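Desetti Brings Back the Small Grand Tourer

For many years the big grand tourers became longer, heavier and more difficult to park. The new Desetti Zunlow goes in the other direction. It is a two-seat coupe with a long hood, a short tail and a cabin that feels made for two people and their weekend bags, and for nothing else.

I drove it in August, on the narrow roads above the lake at Drerkance, where the company has its workshop. The morning was cool and the road was still free of camper vans. In such conditions the Zunlow is a very happy car. The steering is light at low speed and becomes heavier in a natural way when the corners open up. The brake pedal needs a firm foot, and I needed a few kilometers before I trusted it fully.

Desetti will build only 127 cars, and each one takes the workshop 100 days from bare body to final polish. The buyer can visit during this time, and many do. They choose the leather, the thread and the color of the dashboard, which can be painted like the body or covered in cloth. The cloth is my favorite. It is a thick wool, a little rough under the hand, and it makes the cabin quiet in a way that leather does not.

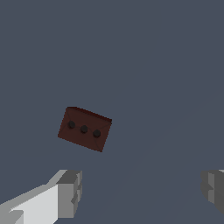 The seats come from Martens, a supplier that until now worked mostly for boats. They look thin, almost too thin for a long journey, but after four hours I had no pain in the back. The driver sits low, with the legs nearly straight. Taller people should try the car before they sign anything – the roof falls quickly behind the head, and with a hat it is not possible to sit upright.

Not everything is as good as the seats. The screen for navigation is small and reacts slowly. The door pockets can hold a phone or a pair of gloves, no more. Behind the seats there are 189 liters for luggage, in a space of such a strange shape that a hard suitcase does not go in. Desetti sells a set of 2 soft bags which fit exactly, and the price of them made me laugh a little.

On the highway the engine is calm, and the wind makes more noise than the exhaust. I expected the opposite from a car with this face. Some customers will find it too polite. There is a sport setting which opens the exhaust, and in the tunnel after Drerkance I used it two times, with the windows down.

Deliveries start in spring. The first cars will be dark green, a color the workshop mixes itself, and the order book for the other shades is still open.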